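Tromier Remote Guidance Station
Teleoperation and hand-guided teaching for two-arm mobile robots

Overview

The Tromier Remote Guidance Station allows an operator to show a two-arm mobile robot a task from a desk, using a pair of hand controllers and the robot's own forward view. Each session is stored as a complete demonstration, with arm positions, gripper commands, base movement and video held on a single timeline. The station is supplied by Flemen to universities, training centers and industrial laboratories.

Two ways of teaching

In remote mode, the operator's hands drive both arms directly, and foot pedals move the base forward, backward and to either side. In hand-guided mode, the arms are released and a trainer moves them through the task while standing beside the robot. Demonstrations from both modes are saved in the same format and may be combined in one set.

Practice in simulation

Every station includes the Tokurine practice environment. New operators are required to complete 13 practice routes in simulation before remote mode is enabled on hardware. The routes cover corridors, doorways and storage rooms, and the controls respond as they do on the physical robot. Operators learn to judge the width of the base and to keep both grippers clear of walls while driving. 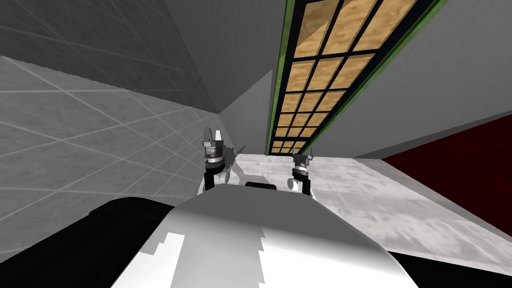
Simulated corridor route in Tokurine, operator's view over the robot body with both grippers forward.

Sessions recorded in simulation are marked as such in the library and are kept apart from hardware sessions unless a supervisor merges them. A supervisor may also replay any session, trim the beginning or end, and return it to the operator with written notes.

What is included

Operator desk unit with 2 hand controllers
Foot pedal set
Tokurine license for 7 operator accounts
Session library software, with space for 258 hours of recordings
Printed setup guide

Training and support

An introductory course is offered at the Flemen training center each December and on request at the customer's site. The course is led by Noemi Parisi and Remo Vitale and covers desk setup, safe release of the arms, and the review of recorded sessions. Customers who already own an Amato desk unit may keep their existing pedals - an adapter is available as a separate item.

Requests for pricing and delivery should be addressed to Nele Wuyts, Customer Office, Flemen.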